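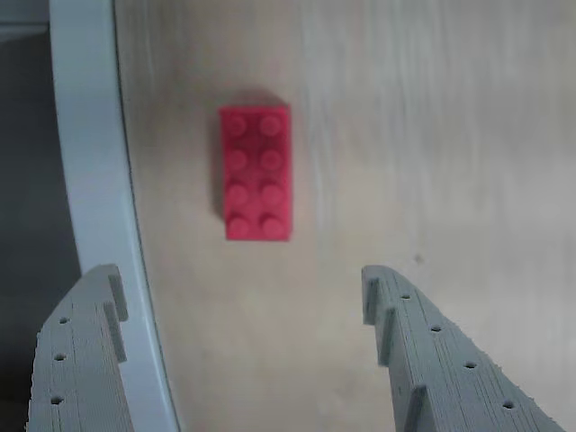
How should a household store toy bricks that are used every day?
In shallow, open trays sorted by type of part, kept at the height of the person who builds with them.

Sorting by color looks good on a shelf and works badly at the table. A builder searching for a two-by-four in a bin of red parts is looking for one shape among many shapes of the same shade, and small parts sink to the bottom. In a bin of two-by-fours the shape is already settled, and a red one stands out at once.

Ese Onuoha, who designs storage for the furniture maker Prokia, spent the winter testing this with 22 families. Each was given the same mixed box and asked to keep it in order until May. Her notes favor trays no deeper than 9 centimeters. "Past that depth people stop looking and start digging," she says. "Then they tip the whole thing on the floor."

The two-by-four is the usual starting point. It has eight studs in two columns of four, overlaps its neighbors cleanly in a wall, and tends to be used up first. Onuoha gives it a tray of its own, nearest the front. Plates go behind. Wheels, hinges and clear parts share a divided box with a lid, as they are wanted less often and lost more easily.

The work surface matters as well. A pale tabletop shows up red, blue and black parts well and is poor for white and tan ones. The Gratesar folding table used in the trial has a light top, and several families laid a dark felt mat over one half of it. The mat also cuts noise - a point raised mostly by people living above someone else.

Light should come from the side and fairly low. Studs then throw short shadows, and it is easier to read the size of a plate without picking it up. A ceiling lamp directly overhead flattens everything.

For washing, Onuoha uses warm water below 40 degrees, dish soap and a mesh bag, followed by a night on a towel. Stickered parts and anything with a motor stay out of the water. Bricks kept on a sunny windowsill will discolor, white ones first, and washing does not bring them back.

The trays are due from Prokia in two depths. The Fikis lid, sold separately, fits only the shallower one.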